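November 10, 2024

Humidity log, sample store, Prorkbridge. The Hallska sensor on the upper shelf read 68 percent at the morning check. The Unel unit beside it read two points lower. Both were zeroed in March.
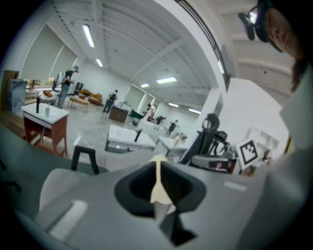 *Photo: Tripathi workshop*

Swapped the two sensors between shelves and left them for over two hours. The offset followed the Hallska, so placement is ruled out. Salt check next, sodium chloride, sealed jar. Paper stock stays in its bags until then.

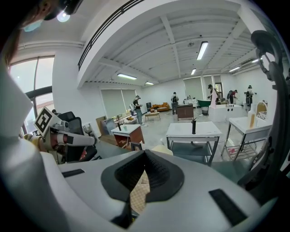 Tripathi wants the salt slurry mixed fresh, as the old jar has dried at the rim and will read low. Agreed. New jar made up, lid taped. Leave overnight before reading. Correction to the March figures still open.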